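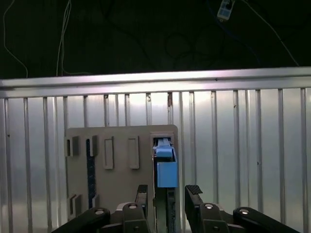
Search this site Go
Home | Syllabus | Readings | Labs | Contact

Unit 11: Who works at the robot bench?

Skunine pitched its arm to the Hirberg repair shop as "one more pair of hands." Ask whose hands it was supposed to add to. The shop had 20 bench techs before the arm and has 11 now, and the plan for December was never shared with them.

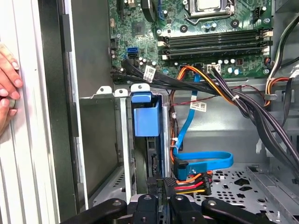

Fig. 2. Gripper at the drive cage, side panel held back by hand.

Vendors quote time per drive. They leave out who opens the case, who sorts the cables and who gets blamed for a bent pin. Tokarz calls this leftover work, and it rarely shows up in a job title or a pay grade. 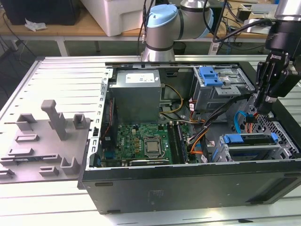
Before class, read Tokarz, pages 2 to 40, and bring one task from a job you've had that a sales sheet would skip. I don't buy the "freed for better work" line. Come ready to argue.

Shares 2 | Comments 11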